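Rubrique : Vie de couple & maison

Partager les affaires après une séparation

On lit partout qu'il suffit de coller des pastilles de couleur sur les meubles. J'en doute. Chez nous, la pastille a surtout relancé la dispute du canapé.

Commencez par la cuisine, une étagère à la fois, et notez chaque objet avant d'y toucher. Les applications de partage à 21 euros ? Un cahier fait pareil.

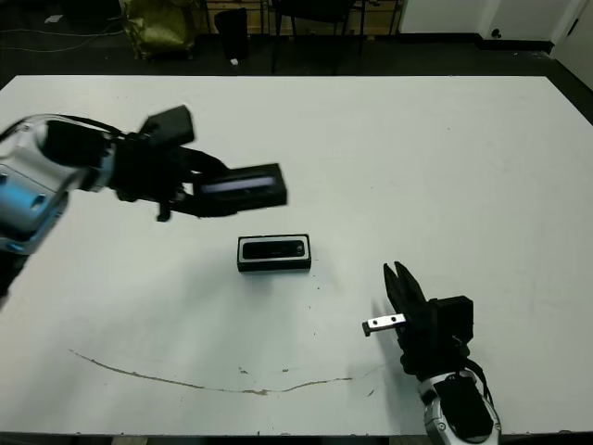 Une grande table blanche, surface plane.

Pour la vaisselle dépareillée, tirez au sort. Quant à « garder un bon souvenir de chaque pièce », conseil lu cent fois, je n'ai jamais vu personne s'en porter mieux.

À lire aussi
Qui garde le chat ?
Alliance : vendre ou ranger
Déménager seul en mai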